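Piltutik Two-Tier Dish Rack

Silver metal, two tiers, slim legs
Sold by Warneck Kitchen & Table
Item no. 2166
In stock

I've been selling dish racks for a good while now and I'll tell you straight out, most of them annoy me. They wobble, or they hold eight identical dinner plates beautifully and then throw a fit when you try to put a soup bowl in. My own cupboard is a jumble of odd plates from thrift stores, my grandmother and one very tempting sidewalk sale, so I wanted a rack that could cope with that. The Piltutik is the one I ended up taking home, and it's the one I keep reordering for the store.

You get plates up top and bowls down below. The top tier is for anything that stands on its edge. The bottom tier is where I put bowls, little dipping dishes, the lid of the butter dish and whatever else is left in the sink when I think I'm done (there's always a spoon).
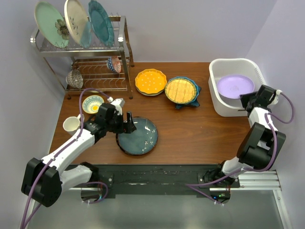 Plates first, because that's what people email me about. The dividers are thin wires, and I like that, as thick coated ones always seem to eat up the space I need. You don't have to own a matching set either. The big mint-green plate with the flower on it, the cream one, the little light-blue one and the teal one with the scalloped edge are all different, and they share the top tier just fine. The teal one leans a bit, and mine at home do the same when I mix sizes. If you want everything standing up straight like soldiers, put plates of the same size together.

The lower tier is curved wires running side by side, so small bowls sit tilted on their sides. It took me a week to stop trying to set them flat! Lean them and leave them. I wouldn't put a heavy mixing bowl down there, though. Big stuff goes on a towel next to the rack at my house, same as it always did.

The rim around the top is broad and the corners are rounded, so it's easy to wipe down. I go over mine with a soft cloth and a drop of dish soap when I do the counters. No steel wool, please - it scratches, and then you'll write to me and I'll be sad.

The feet are dark and fairly small. If your counter is wood, lift the rack when you want to move it. I dragged an older one across my table in November and I still look at the mark every morning over coffee.

What's in the box: the rack, in two parts, and a folded instruction sheet. It goes together by hand, no tools.

Tray: not included. The Janevski drip tray fits under it, and I sell that separately as item no. 479. If your rack lives right beside the sink you may be happy with a folded towel.

Returns: you have 41 days to change your mind. Keep the box if you can, it makes life easier for both of us.

Shipping: free on orders over $100. Smaller orders go out at the regular rate you'll see in the cart.

Also from this shelf: Nultent dish towels, Janevski drip tray, Piltutik mug stand.

Questions about sizes or spare feet? Use the contact form and it comes to me.

Bogumił Jasińska, Warneck Kitchen & Table
Page updated 26 April 2019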